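# Clearing the Counter at Lasard

The September open day at Lasard's Kirkwood office began at 9 a.m. with a slide deck and moved quickly to the part most visitors had signed up for. Meredith, the company's kitchen simulation, was running on a wall display, and the staff had agreed to leave it running, failures included, until lunch.

Meredith is a test bench built in software. It loads a counter, a Franka Emika arm with a two-sided gripper, and a mix of household objects drawn from a library. A control policy then receives a short written instruction and has to carry it out. Lasard sells the bench to teams that want to compare policies before they commit time on hardware.
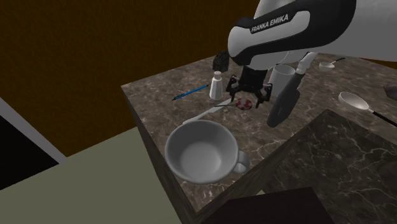 The mix of objects is deliberately awkward. Thin items that lie flat give a gripper very little to close on, and the clearance between fingertip and counter becomes the main source of error. Tall items cause a different problem. The arm can reach its target and still knock over something on the way out, which the scoring script records as a failed attempt even if the target is held.

Visitors were given a printed sheet with the scoring rules. A policy gets 15 attempts per instruction, with object positions shuffled between attempts. An attempt ends when the target is placed, when it leaves the counter, or when the time limit runs out. Partial credit is given for a stable grasp. There is no credit for getting close.

The staff ran two policies side by side. The first, trained only on Meredith data, was smooth in approach and poor at recovery. When a grasp slipped, it tended to repeat the same motion at the same height. The second had been trained on a broader set and moved in small corrections that looked hesitant on the display. It took around 5 seconds longer per attempt and scored higher on every instruction shown that morning.
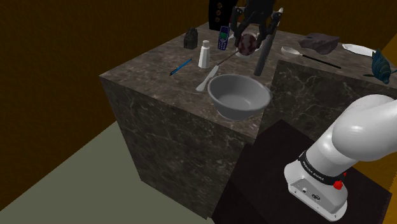
Contact modeling took up most of the question period. Druter, the physics engine under Meredith, treats objects as rigid bodies with a friction value assigned by class, so a sponge in this kitchen would be as hard as a stone. For a round target, the approximation matters more. A small ball between two fingertips touches them over very little area, and with a pale dish right beneath it the fingers also have less room to close low. Several visitors asked whether soft fingertip pads could be added. The answer was that they can, at a cost in simulation speed that most customers decline to pay.

Rendering drew fewer questions, though it affects results. The policies work from camera images, and a dark veined countertop can hide the outline of a dark object. Lasard varies the surface textures and the lighting between runs to keep a policy from relying on one finish. The office also keeps a list of textures held back from training, which are used only for the final score.

The last session covered transfer to hardware. Lasard offered no figure for it and said that its customers run those tests themselves. Licenses for the next version of Meredith include the held-back textures under a separate agreement, and the scoring script can be downloaded without one.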